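Sorting basket

A sorting basket is a small open container of molded plastic, used to keep household supplies in groups on a table, a shelf or under a sink. The sides are usually perforated, so air can pass and the contents can be seen without lifting the basket.

Color is the most common way to tell the groups apart. In the Kaewkla method, described by Osamu Noguchi, each household needs only 3 colors, and every color keeps the same purpose in all rooms.

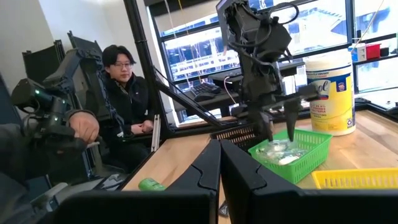
Green, black and yellow baskets on a tabletop, with a canister of disinfecting wipes.

Tall goods, such as canisters of wipes, are normally left standing beside the baskets, where the lid is easy to reach. Small items are often kept in a clear bag inside the basket, so that they do not fall through the openings.

Bottles of shampoo are more difficult. A bottle of 400 milliliters can tip over a light basket when it stands near the rim.
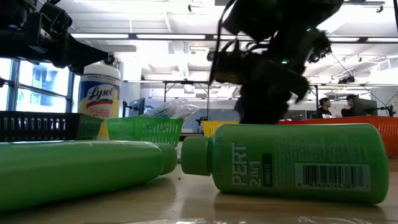 For this reason Noguchi advises to lay such bottles flat during sorting and to place them last, with the cap closed. The Conska basket, a later type, has a heavier base for the same purpose.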